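Skutstead Makes > Galleries > Table games > Blocks and tape

Hello again! I've been asked about our block-sorting game. It's a homemade thing really, just coloured tape stuck on a white table and a tub of little blocks, and it cost me less than a decent sandwich (I already had the tape, mind you). We call it Brimance. Don't ask me to spell it twice.
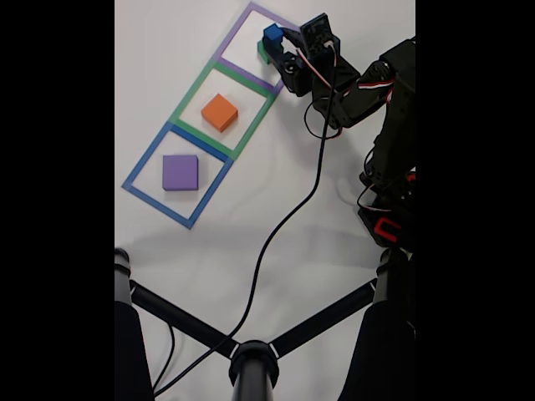 Matching colours is what everyone wants to do first, and it's lovely and tidy, but I much prefer the mixed-up rounds where a block may sit in any square except its own. Orange in the green square, purple in the blue one, and so on. The squares share their edges, so there's no gap for a block to hide in, and if it touches the line at all you have to move it again!

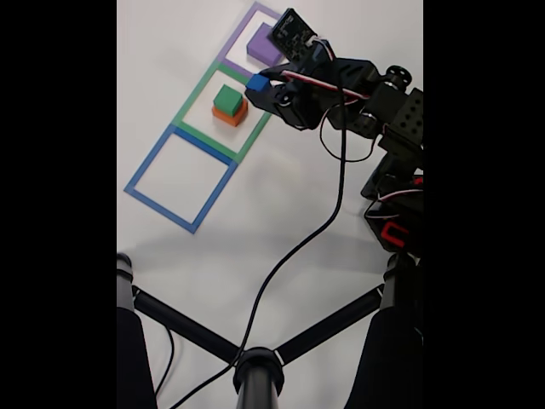 Sølve Ljungberg reckons stacking should count double, and that the smaller block must always go on top or the whole lot slides off. I've pencilled it into the rules, though I'm still not sure about going three high. We've played 60 rounds now and I'd like a few more before I decide. Masking tape next time, too, if I can find it in decent colours. The stuff I've got is a pain to peel.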